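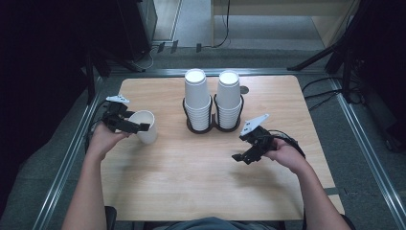
Are paper cups better for the planet than plastic ones? Less than the marketing suggests, and it depends a lot on where the cup ends up.

Most hot-drink cups sold as paper have a thin plastic lining, or the coffee would be through the wall before you reached the door. That lining is hard to separate from the fiber, and plenty of local recycling plants won't try. So the cup goes in the blue bin, makes someone feel good, and then goes to the dump.

Pruitt, a supplier to office kitchens, told me its newer line is "fully compostable." I asked where. The answer, after 2 emails, was an industrial site 77 miles from my desk, and it doesn't take deliveries from the public. My backyard heap has had one of those cups in it since August. I can still read the logo.

Aqeel Afridi buys supplies for a chain of dental offices and has heard every pitch going. "They all send me a leaf on a green background," he says. "I ask what the lining is made of and the line goes quiet."

His offices went back to mugs, which need hot water and soap and somebody willing to wash them. A mug has to be used many times before it makes up for the energy it took to fire it. In roughly 7 of the break rooms I've worked in, the mugs vanished long before that.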